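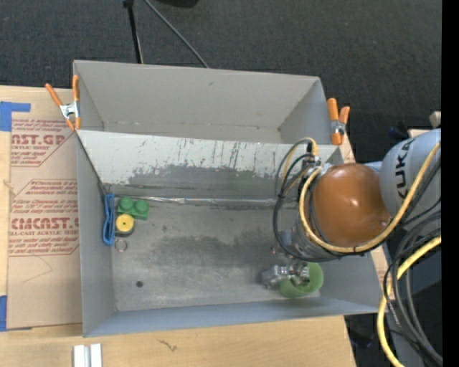

Scuffs and a wrinkled silver strip in a two-section gray bin

shim_bench
Posted 10/17/26

I have a large gray open bin with a slanted divider across it. The small section at the back is nearly clean. The front section, where small things get dropped in and taken out all day, has light streaks on the floor, a big dark smudge in the middle and a worn dark patch on the lower part of the divider. A silvery strip runs along the bottom of the divider and has gone wrinkled. I want to clean the floor and either flatten or replace the strip. The bin came with the bench and has no label, so I don't know the plastic. Can the marks be sanded out?

Ye-ji Myung

Clean before sanding. Dark smudges on gray bins are often transferred metal or rubber and will come off with dish soap and a white melamine sponge. If there is still color after that, try isopropyl alcohol on a hidden spot first. Streaks you can feel with a fingernail are scratches. Wet sand those with 800 grit, but expect a dull finish that doesn't match the walls.

Don't try to flatten the strip. If it is foil tape, peel it, remove the adhesive, wipe with alcohol, let it dry and lay new tape in one piece from corner to corner. Press it down with a plastic scraper. Mine was done in May and the edge is still flat.

Damimer33

I would leave it. It's a parts bin. Put a rubber mat on the floor and cut it 2 mm short on each side so it lifts out.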